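Rev. note 21st January — section 4 rewritten, old section 4 is wrong about the zero step, bin it.

## 4. Showing a task with the hand-held pair

Covers the two-gripper kit on the Altier bench. For the single gripper see section 3. For driving the arms by remote control (Hellwig pedals and so on) see section 6, none of this applies there.

### 4.1 Before you start

You need:

- both hand-held grippers, cables on
- a table at normal working height, nothing on it
- the task items for the job sheet you're on
- Grandunico recorder running on the bench machine, 637 build or later

Older builds drop the second gripper without telling you. Check the build number in the bottom corner of the start page. If it's lower, update first, takes a few minutes.

**CAUTION** — Cables. Run them down from your hands and away to the sides, never across the table top. A cable dragging over the table ends up in the recording and will pull light items over. Mind your feet too when you step back.

**CAUTION** — Fingers. The jaw linkage pinches. Hold by the grip only, don't steady the jaws with your other hand.

### 4.2 Zeroing the grippers

Do this at the start of every sitting and again after any knock or drop.

1. Stand at the near edge, one gripper in each hand.
2. Jaws fully open. Let go of the trigger completely, don't ride it.
3. Point both grippers down at bare table. No items between the pads.
4. Press **Zero** on the recorder. Hold still for 5 seconds.
5. Squeeze both shut, gently, until the pads meet. Press **Next**.
6. Open again. The two bars on screen should go back to 100. If one sticks short of that, see 4.6.

Note: left and right are *your* left and right. Recorder labels follow this. If moving the left hand moves the right bar, swap the plugs at the hub, don't swap hands.

### 4.3 Check the gripper views

Open the **Views** tab. For each gripper you want both pads showing, one either side, with clear table between them when the jaws are open. If you only get one pad the camera has twisted on its mount. Slacken, turn, nip up again. Not too tight.

Wood grain in the background is fine and it helps the tracking. Plain white table tops are poor, put something patterned down if that's all you've got. Marks and scuffs on the pads don't matter unless the face of the pad is lifting.

Crumbs and specks on the table — wipe off between sittings. Not worth stopping a take for.

### 4.4 Laying out: cup and basket

Job sheet 2, the first one most people do.

1. Basket in the middle of the table, long side towards you, open top up.
2. Paper cup in front of the basket, on your side, standing upright. A bit left of centre is good for the first takes.
3. Leave room between cup and table edge for both grippers to come in.
4. Grippers up, one each side of the cup, jaws facing inwards. This is the start pose.
5. Check **Views** one more time, then go to 4.5.

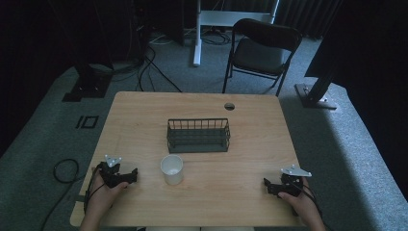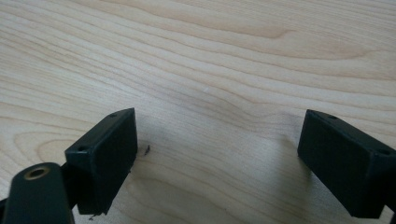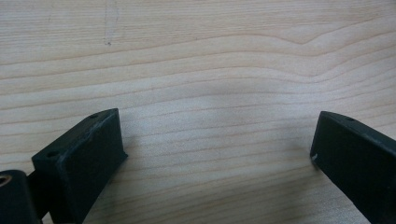
*Fig. 4-1. Two-gripper set-up. First picture: start pose with cup and basket. Second and third: gripper views, pads apart, nothing held.*

Move the cup a little for each take. Left, right, nearer, further. Leave the basket alone until the sheet tells you to shift it. If every take starts from the same spot the robot learns the spot and misses the cup as soon as someone puts it elsewhere.

### 4.5 Recording a take

1. Start pose. Hold for a beat.
2. Tap the foot switch once. Short beep = recording.
3. Bring one gripper in to the cup. Slow and steady, as if the thing was full.
4. Close until the pads touch and the cup just grips. Stop there. Paper cups crush easily and a crushed cup is a wasted take.
5. Lift clear of the basket rim before going across. Don't drag over the top.
6. Lower it in, upright. Open the jaws fully before you pull away.
7. Back to start pose. Tap the foot switch. Two beeps = saved.

The other gripper stays up and still unless the sheet calls for it. It's allowed to steady the basket in the second half of sheet 2 — touch the side only, no lifting.

Note: keep your hands at a speed the arm can follow. Limit is set to 600 mm/s in the recorder and the speed bar goes amber when your near it. Red means the take gets flagged and you'll be doing it again.

Fumbled it? Don't rescue it. Tap twice quickly to throw the take away, reset the cup, start over. Exception is sheet 5 which wants recoveries on purpose.

**CAUTION** — Never start a playback on the arms while anyone is still holding the hand-helds. Put both down in the rest, jaws open, then step outside the marked area.

### 4.6 When it goes wrong

**Bar won't reach full when open.** Something in the linkage or the trigger isn't letting go. Work it open and shut a few times, re-zero. Still short, check the screws on the pad. Loose ones let the block lean inwards.

**One view frozen.** Cable, nearly always. Reseat at the gripper end first, then the hub. Restart the recorder after, it does not pick the camera back up by itself.

**Track lost message mid-take.** Gripper went out of sight of the overhead camera, or your head got in the way. Don't lean over the table. Bin the take.

**Pads slip on the cup.** Wipe the pad faces with a dry cloth. No solvent. If they still slip, get a fresh pair from the Onholm spares box and re-zero (4.2) once they're on.

**Beep but no saved take.** Disk full. Move the old sitting off the bench machine before recording any more. Takes made while the disk is full are gone, sorry.

### 4.7 Finishing up

1. Press **Close sitting** and wait for the tick. Don't pull cables before teh tick.
2. Coil cables loosely. No tight bends at the gripper end.
3. Both grippers back in the rest, jaws open.
4. Write the sheet number and any flagged takes in the log.

Checking and trimming takes is in section 5.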